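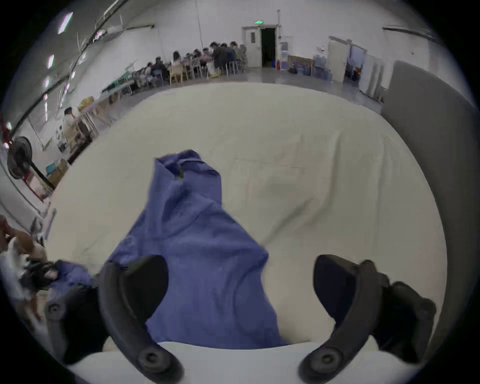
2 min read

Ullbridge, March — The robotics laboratory at Ullbridge has published the first results of Sima, a method for teaching robots to handle soft cloth from demonstrations made with hand-held grippers. The work was carried out together with Cormier, which designs grippers, and with a testing group in Ostthorpe.

Cloth remains a difficult material for robots. A crumpled piece of fabric almost never lies the same way twice, and its corners are often hidden inside the folds. In many earlier methods, the robot first tries to build a full model of the cloth before it moves. Sima skips this step. It learns from short recordings in which a person works with a gripper and a camera mounted on it, and it chooses only the next place to grasp.

In the published tests, a robot started from a crumpled piece and had to lay it flat on a covered table. Sima completed 18 of 20 trials. The two failed trials both ended with a double layer of fabric in the grasp — a known problem, for which the team is now preparing a separate correction step. Each completed trial needed around five grasps.

The demonstrations are recorded in a large shared hall, with ordinary ceiling light and people working at other tables. The team chose not to use a closed studio, so that the method would learn to ignore a busy background.

The written report and the training code can be requested from the Ullbridge press office. A second study, on folding, is planned with the same partners.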